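Chapter 4
Inside the Case

What this chapter covers
Opening a desktop computer
Finding the main parts
Power and data cables
Removing and refitting a drive

In Chapter 3 you worked only with the outside of the computer: the sockets, the monitor and the mains lead. From now on the side panel comes off. Most repairs in a small workshop start this way, and a technician who can name each part at a glance will save a good deal of time later.

Before opening any computer, shut it down, switch it off at the wall and pull out the mains lead. Hold the power button in for a few seconds. Put on your wrist strap and clip it to a bare metal part of the case. Lay the tower on its side with the removable panel facing up. On most models the panel is held by two screws or a latch at the back. Slide it towards the rear and lift it away. Keep the screws in a dish or a lidded pot.
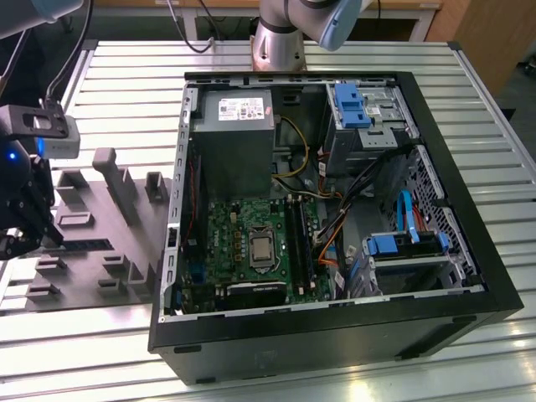 The power supply is a metal box fitted in one corner of the case. It takes in mains electricity and gives out the lower voltages that the other parts need. Yellow wires normally carry 12 volts and black wires are ground, though some makers use their own colours, so read the label first. Never open the power supply itself. It can hold a dangerous charge after it has been unplugged.

The motherboard is the large flat circuit board. The processor sits in a socket on it, usually hidden under a heatsink. When the heatsink has been taken off you will see the metal lid of the processor, held down by a frame. Do not touch the lid with your fingers. Memory modules stand upright in long narrow slots with a latch at one or both ends. A graphics card, if there is one, fits into an expansion slot and is fixed to the rear of the case.

Drives are kept in cages. In many office machines the cages have coloured plastic latches or handles, and these mark the parts you can release without a screwdriver. Each SATA drive needs two cables, one for data and one for power. Data cables come in many colours. The colour has no bearing on speed.

Case study: Rozīte Repairs
Laine Rimkutė runs the bench at Rozīte Repairs, where up to 16 desktops come in each week. Every new trainee spends the first morning drawing the inside of one computer and labelling the cables before unplugging any of them. The drawing stays with the machine until the panel goes back on.

Key words
expansion slot, ground, heatsink, motherboard, power supply, SATA, socket

4.1 Tracing the power cables
Start at the power supply and follow one bundle at a time. The widest connector goes to the motherboard.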